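Collecting Demonstrations for a Shape-Sorting Task
Project report, Robot Learning Lab Course
Zhuoran Lei and Rehema Makokha

1. Introduction

In this project we collected examples for a policy that learns by imitation. The policy receives camera pictures and the position of the arm, and it must give the next movement. It can only become as good as the examples which we show to it, so most of our time in the course was spent on collecting and checking, and only a smaller part on training.

The task is simple to explain. The robot picks up a shaped block, brings it to the green base, and places it there. The task is easy for a small child, but for the arm it contains several difficult parts: the grasp, the rotation of the block in the air, and the last centimeter before the base. We call our data set Plamatier, and we use this name in the rest of the report.

2. Workspace

All recordings were made in the same gray enclosure. We chose it because the background stays the same between episodes. The walls are a little glossy, and we found later that the reflections change when the arm moves. We did not remove them. A policy that works only with perfect walls would not be useful for the next group.

The arm was moved by one person with the hand controller, and the second person started and stopped the recording. We used the recording program Bestow, which was written by the group before us. It saves the camera streams, the joint positions and the state of the gripper with the same clock.
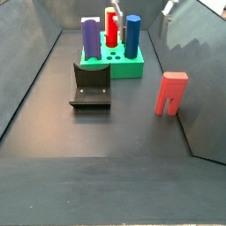

Figure 1. Workspace with three tall blocks on the green base. The black holder and the coral-red arch are on the table in front.

3. Collection procedure

Before each session we agreed on the following rules, and we wrote them on a paper next to the controller.

Start position. The arm goes to the home position before the recording begins. The blocks are put by hand, and we change their places between episodes so that the policy can not learn one fixed path.

Speed. The operator moves slowly near the base and at normal speed in the free space. In our first trials we moved fast everywhere, and the grasp was often not clear in the data.

Pauses. The operator should not stop in the air to think. If a pause is longer than 2 seconds, the episode is marked for review. This rule was the hardest one for us, especially with the arch, which must be turned in the right direction before it goes down.

Mistakes. A failed grasp is allowed if the operator corrects it in the same episode. Rehema suggested to keep these cases, and I think it was a good decision – the policy needs to see how to come back from an error.

We changed the operator after every block of recordings. Each of us has a different style. Zhuoran approaches the base from above and lowers the block straight down, while Rehema comes from the side and corrects at the end. We kept both styles, but we saved the name of the operator with each episode, so it is possible to train on one style only.

4. Checking and labels

In total we recorded 96 episodes. Every episode was watched once by the person who did not operate the arm. We removed an episode when the camera stream had missing pictures, when a hand came into the view after the start, or when a block fell where the arm could not reach it. After this step 91 episodes remained.

We then marked four phases in each episode: approach, grasp, transport and insertion. The border between transport and insertion was not easy to define. At first each of us used a personal feeling, and our labels did not agree. On Wednesday we sat together and wrote one definition: transport ends when the lowest point of the held block is above the top surface of the base and the sideways movement has almost stopped. In Figure 2 the arch is held between the gripper fingers near the back wall, beyond the base, so by our definition this moment can not be labeled as insertion.

We used 72 episodes for training and kept the others for testing. The split was made by episode and not by single picture. Pictures from one episode are very similar, and mixing them would give a result that looks too good.
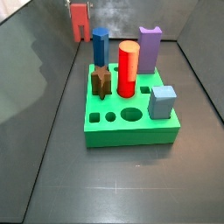 5. Problems and next steps

Occlusion was our main problem. When several tall blocks stand on the base, they can hide a gripper finger or a hole from one camera. The side of the camera matters a lot here, and for some episodes we had to look at the second stream to decide the label. We recommend to the next group to check both views before the first recording and not after it.

The second problem is balance. We have many more examples with the cylinder than with the star, because the cylinder does not need an exact rotation and the episodes are short. When we were tired we chose it too often. A fixed list with the order of the blocks would solve this, and we have already prepared one in the project folder.

The trained policy is described in the separate part by Rehema. The labels are stored together with the recordings, and the definition of the four phases is in the file with the operator notes.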